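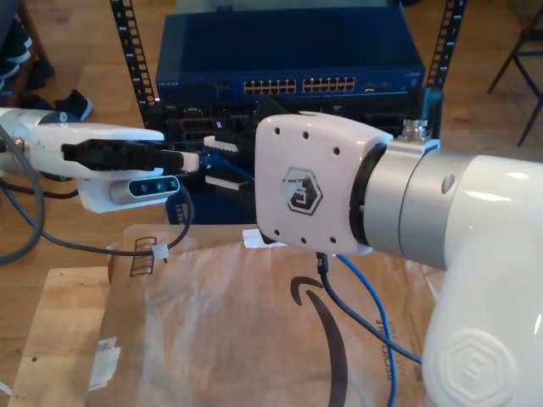
Seon-mi Ki wrote to ask whether the Gavalas guest network has to be set up before the office one. It doesn't, and I'm glad she asked, as the order is now completely up to you!

## 2. Choosing where your network will live

1. Draw a quick floor plan and mark every desk.
2. Pick a spot with a mains socket and good airflow.
3. Measure the longest cable run. Keep it under 70 metres.

**Caution:** Switch off at the wall before moving any equipment.

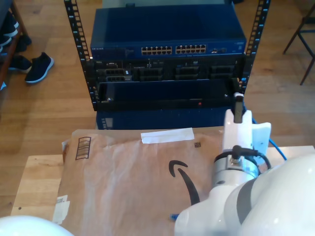 Good planning makes the rest of this guide a pleasure, so do give it an afternoon. Leave room for growth, too. An open rack with rows of small rectangular holes up its rails is lovely for this, and a switch at the top keeps the ports easy to reach.

4. Give each cable a number and write it on the plan.
5. Open Umalia, choose **New site** and enter your 14-digit key.
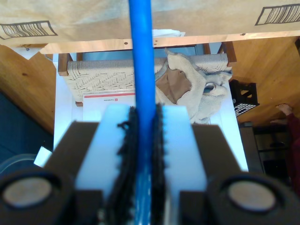

*Fig. 3. Blue rod, held from both sides.*

**Note:** Lost your key? Ga-eun Seol at the Endach desk can send another (extension 332).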